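Big basket on top of a wire shelf - does this work for anyone?

clutley_47
Everyone says baskets fix clutter. I'm not sold. Mine went on top of a wire unit in February and I still can't find a thing.

elden_porch
What size? A big one up high turns into a junk drawer. Two small ones beat it.

clutley_47
Two small ones is what I had before. Same mess, more handles.

Disach
Disagree with elden. Top shelf is fine for stuff you rarely need. I paid 15 bucks for mine and it holds all the winter hats.

elden_porch
And when did you last see the bottom of it?

Disach
Fair. Still better than hats on the floor.

au_647
Depends on the basket, honestly.

clutley_47
Basket up top, a stuffed toy and a black bag on the shelf below. 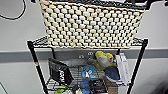

Reply 9 - au_647
Nice weave, but I'd swap them. Toys in the basket, basket on the lower shelf. Kids won't put back what they can't reach.

Reply 10 - clutley_47
You think they'll put it back if they can reach it? I give that 5 days.

Reply 11 - Disach
Try it before you knock it. I'd still keep hats up top.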